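Skukix two-arm bench kit, four months in
Posted 06/09/2021

I bought the Skukix pair to do one dull job, which is putting small gears on the pins of a carrier plate for the Delaunay gearboxes we rebuild. For 33 days it did that job so well I stopped watching. You can guess the next part.

The left arm came down over a pin with a gear in its fingers, missed the bore by a hair, and kept pushing. The force limit is supposed to trip. It did trip, in the sense that a line appeared in the log – fault 796, "contact advisory" – and the arm went on leaning until the plate skated across the cloth. One bent pin, one chewed fingertip.

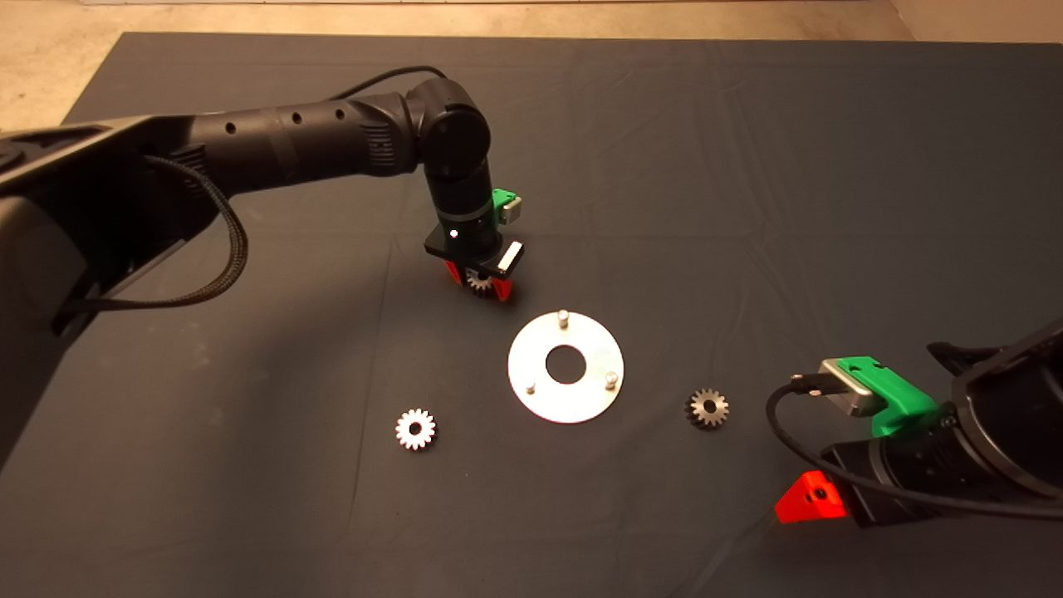
Left arm holding a gear over the carrier plate, two more gears waiting on the cloth.

Support at Nistoritz, who handle the US side, told me advisories don't stop motion unless you turn on strict mode. Strict mode is off by default and lives on page 57 of the manual, after the section on wall colors. With it on, the arm quits at the first touch, including touches it needs to make.

The red fingers grip nicely, and spares are cheap. Flora, the planning software, is pleasant until you want to undo something.

Three stars. I'd buy it again at $915, but keep your hand near the stop button.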